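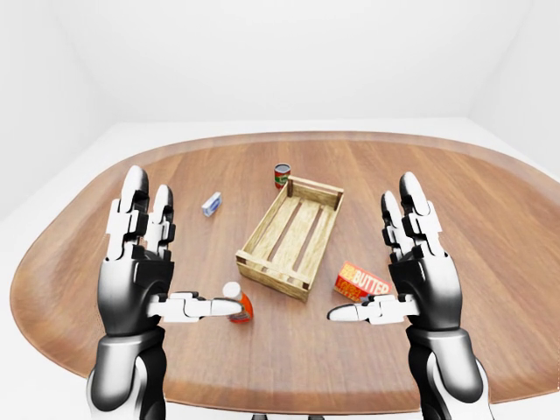
**Trosivine final report, 18 May 2024**

Our plan in December was to collect 897 demonstrations of a two-handed robot packing groceries into a crate. We collected 91. The original figure came from the proposal, written before any of us had worn the Skovix gloves for longer than a coffee break.

## Setup

Everything runs in simulation. The operator wears a headset and gloves, and Handville, our retargeting code, turns glove readings into joint angles for the robot hands. Most of the semester went into the thumb. Human thumbs and robot thumbs disagree about where sideways is, and the solver sided with neither until we gave each operator a separate calibration file.

## Collecting demonstrations

Operators were told to do the job at a normal pace, a request everyone read differently. Slow runs were easier to learn from and much duller to record. Boxes were the friendliest items to teach. In the run below the right hand has the butter over the crate at a slight tilt, fingers curled around it, and the left hand stays open off to the side. We kept runs with an idle hand, and the policy learned idleness very well.

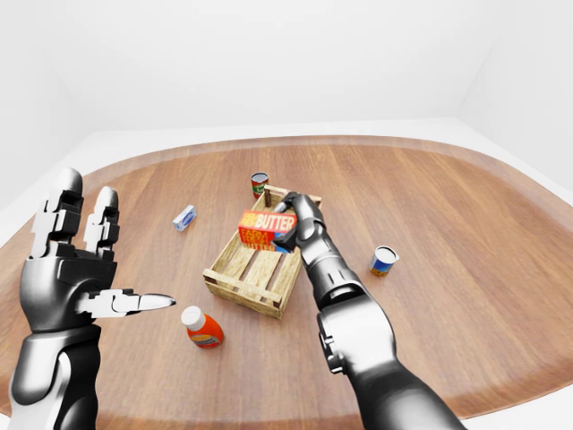

## Results

We threw out 30 demonstrations for tracking dropouts and trained on the remaining 61, using the Chan baseline from the course repo with its default settings. Bottles went badly. The policy likes to close its fingers early and then carry nothing to the crate with great care.

## Left to do

- Record both hands working together
- Fix the wrist drift after 6 minutes of glove use
- Rewrite the proposal's schedule as fiction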